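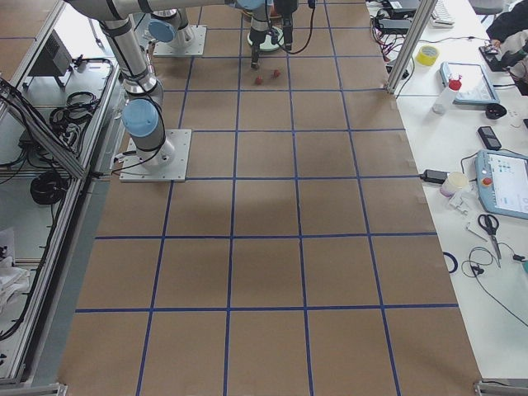 Tuesday, September 22, 2020

Undidness, table and fruit notes

Mostly a housekeeping day, so bear with me. The new paper is down on the big table and the grid is back on top of it, and I'm rather pleased with both. We used the brown kraft off the Zovov roll, which is heavier than the stuff we had in the summer and doesn't ruck up every time somebody leans on it. Blue tape for the grid again. Mervin Caron wanted to try white this time, but I'd already done the long lines by the time he got in, so blue it is until October at least!

Things I'd do the same way next time: long lines first, near edge to far end, then the crossways ones. Pull the tape out to the full length, hold it just clear of the paper, look along it, then lower it. If you press as you go it wanders and you don't see it until you stand back. Things I'd do differently: cut the tape before putting the gloves on. Lost 20 minutes to that, and a fair bit of tape.

The right-hand edge of the paper, where it meets the white table, is held with little bits of tape for now. I'd like one continuous strip there eventually. Sleeves catch on the small bits (mine did, twice) and then you've lifted a corner without noticing. There are also some faint darker patches in the middle squares. I can't say what they are. They don't feel like anything when you run a finger over them, and I'm not relaying the whole sheet over it, so they stay.

Fruit next. I went to Iyamu on the way in and came back with more than was on the list, as usual. Strawberries, the small green things for the plate, a couple of apples, bananas. The strawberries came to 287 g without the punnet, and I wrote that on the lid before the lid went missing, hence writing it here as well. Bananas were the only awkward buy. The loose ones were all very green, so I took a bunch that had already turned, and I think we've got 3 days out of them before they need eating or going in somebody's freezer.

The basket is the wicker one from the top shelf. It's a lovely basket but it is not a big basket, and I had a good long argument with it over the bananas. Lay the bunch across the middle and the apple has nowhere to go. Stand it up and it falls over. Best I found was apple to the left and bananas to the right, and let the tips go over the side. Mervin thinks we should split the bunch and I think that spoils it, so we've left that one open.

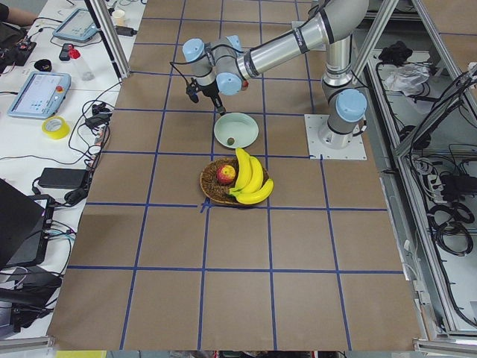

Basket with apple and bananas, plate just behind it with one green one on.

I do like having the plate and the basket close together like that. It makes a tidy pair and you can take in both of them at a glance. What I don't like is that the basket has no proper home on the grid. With the strawberries you can say "that square there" and everybody knows, but the basket is round and wide and people put it down wherever. Suggestion for the next session: pick a tape line and set the basket against it each time. I'd rather not draw round it on the new paper, please, I've only just got it flat.

Same goes for the plate, really. It slides on kraft more than I expected. Mervin says a dab of the Modix putty underneath would sort it, and he may be right, but I've had that putty pull the top layer off paper before and I'd want to try it on an offcut first. The offcut is rolled up behind the door, 360 mm wide, so plenty to play with.

Strawberries, then. I was fussy and picked through for ones with the leaves still on, partly for looks and partly because they roll less. With the green cap on they tend to settle on their side and stay there. The bald ones go off on little journeys. If one does get squashed, lift it straight up and blot, don't wipe, as the juice goes into the paper very quickly and spreads if you rub it.

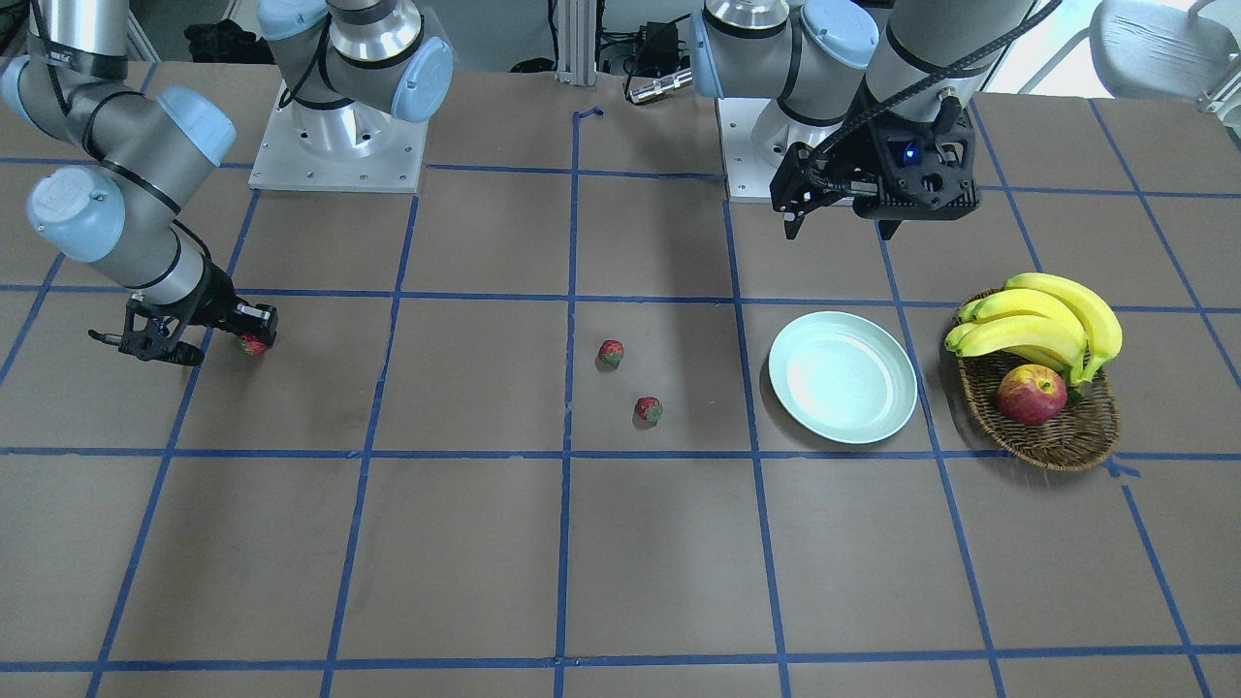
Strawberries out on the grid, two sharing a square.

Two to a square is fine by me, by the way. There was a question about whether the squares were too big for anything this small and I'd say leave them. Any smaller and it's an awful lot of tape, and the plate would straddle everything.

Still to do:
Replace the small bits of tape along the right side with one long strip.
Try the putty on the offcut.
Find the strawberry lid.
Ask Mervin if there is a wider basket anywhere, even a plain one.
More blue tape. There's less than a turn left on the roll and I've hidden it in my drawer, left-hand side.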